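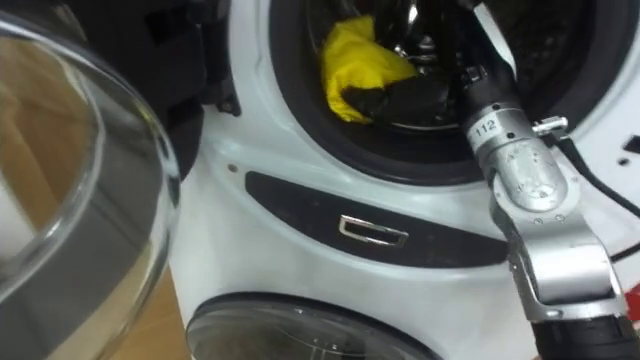 Search this site
Enter keywords
Go

The arm has a number, and that is what people call it

Last updated August 29, 2023

Wayne Ashworth has worked in the laundry at Herkham for most of his adult life, and for the last two years he has shared the washing floor with robot arms. Herkham washes for care homes, small hotels and a few private customers. Most of the work still goes through ordinary front-loading washers, one customer to a machine, so that one person's things don't end up in another person's bag.

Ashworth is the floor lead. He came out to talk in his break and had a list of jobs in his shirt pocket that he looked at twice.

"The arms empty the washers," he said. "People think they do everything. They reach into the drum, get hold of something, bring it out and put it in the cart. Then they go back in. That's the job."

Before the arms, emptying washers was done by whoever was on the early shift. There are 70 people on the payroll across both shifts, and Ashworth said nearly all of them have had a bad back or a bad shoulder at some point. A front-loader makes you stoop. Where the machines are stacked, you stoop for the bottom one and lean for the top one.

"You don't notice it on the first load," he said. "It's two in the afternoon you notice it. I used to go home and lie on the kitchen floor."

The system was put in by a company called Stunel. The first arms arrived in October, and Ashworth remembers that month as a poor one. Small items were a problem. Socks stuck to the drum wall, and dark things got left behind under lighter ones. A customer at the Rondley home was missing a black cardigan for a week, and it had gone around in three other people's washes before somebody found it.

"That one was on us," he said. "We had stopped looking in the drum. You've got a machine that's supposed to empty it, so you walk past. Now there's a person who checks every drum before the next load goes in. It's on the sheet and you sign it."

The checking is one of the new jobs. Another is what the staff call minding, where one person keeps an eye on the arms and steps in when one stops. An arm will stop if it has pulled on something and it won't come, usually a sheet wrapped around everything else. The minder untangles it by hand and sets the arm going again. Ashworth said a good minder can tell from across the room which load is going to be trouble.

He doesn't think minding is easier than the old work, only different. "Your back's better. Your head's more tired. Some of the older ones asked to go to folding instead, and I don't blame them. Folding you can talk."

Folding is still done entirely by people, and so is sorting. The company looked at a sorting system last year and decided against it. Ashworth was in the room for the trial. He said it was fine with towels and no good with anything that had a name tag in it, and at Herkham almost everything has a name tag in it.

On the question of jobs, he was careful. No one has been let go. When people have left, some of them have not been replaced, and he said everybody on the floor has noticed that. The early shift used to have 8 people on the washers. It has five now, with the other three moved over to folding and deliveries.

"I was told it wouldn't cost anybody their job, and so far that's been true," he said. "But I've got a nephew who would have started here at eighteen like I did, and there isn't that opening now. So I'd say both things."

Pay was the other sore point. For the first year, minders got the same rate as before, although they had sat through the training at the Inskip depot and were answerable for more machines. It went up this spring after a meeting that Ashworth described as long. He would not say by how much.

He has no strong feelings about the arms themselves. They are known by the numbers on their labels, and some are thought to be better than others, although Stunel's engineer has told them there is no difference.

"She says they're all the same," he said. "Fine. She doesn't work Mondays."

Monday is when the weekend bags come in from the care homes. The record is 292 bags, set the week after a holiday, and the arms ran the whole day and into the evening. Ashworth stayed until the last cart was out – he still prefers to see the floor clear before he leaves.

Asked what he would change, he looked at his list again and said he would like lower shelves in the folding room and a second sink.

Related items
Folding room rota changes: what staff told us
Rondley home moves to labeled net bags
A morning on the Inskip delivery van
Back and shoulder injuries in laundry work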